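Flalla Soft Goods Rulebook, Home Edition (spiral bound, 121 pages)

In stock. Ships from Grostcombe on Saturday if you order before noon.

Hi, and welcome to the page for the thing I've spent far too many evenings on! The rulebook is a working guide for people who collect hand-held gripper demonstrations with clothes and bedding in real homes. I wrote it after running sessions in Wallstead and then in Cáceres, where two crews doing the same sweater task came back with recordings you could hardly put in the same folder. Same task sheet, same tools, totally different ideas of what "laid flat" means.

So the book is mostly rules. Short ones, I promise, with room in the margins so you can scribble your own (mine is covered in pencil).

What's inside

Part one is the room. You ask before you move anything that belongs to the household, and you write down what you moved. Leave the toys, the pillows and the stuff on the dresser where they live unless they're in the way of the work. I used to tidy everything and I regret it, a home should look like a home. Names, letters and family photos are a different story, and there's a page on covering or removing those with the owner's okay.

Part two is the tools. Wipe the finger pads before every session and check the pivot pins by hand. Cables get routed behind the wrist. If a gripper gets dropped, the session stops and you go through the full check again, even if it looks fine, even if it's almost lunch.

Part three is the garment, and it's the part people write to me about. We define a start state, an end state and what counts as a miss. For a sweater, the start state means body down on the bed, both sleeves out and clear of the torso, hem toward the foot. Wrinkles are allowed! A fold where the sleeve joins the shoulder is allowed too. A sleeve trapped under the body is not, and you reset.
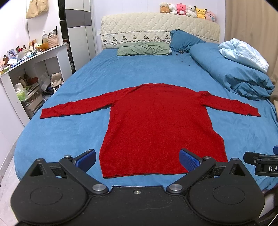
A red knit on a blue sheet is a pairing I'd pick any day, the outline is so easy to check when you review. The contrast page in part three has a color grid for when you're stuck with navy on navy.

One crew lead in Cáceres wrote back that the reset rule was too strict for knits, that they stretch a little every time you pull them straight, and could we please cap the number of resets per garment. Fair point! The current printing has a cap, plus a rest rule for anything with a ribbed hem.

Part four is the log sheets. You get 200 tear-out sheets in a separate pad, one per session, and a refill pad has 400. Big teams can order the carton of 1000, and I'll punch the holes for you if you ask in the order notes.

Good to know

The cover is wipe-clean and the book lies open flat on a bed or a table. It doesn't cover kitchens or anything with liquids. If you own the September printing, email me for the changed pages and I'll send them free.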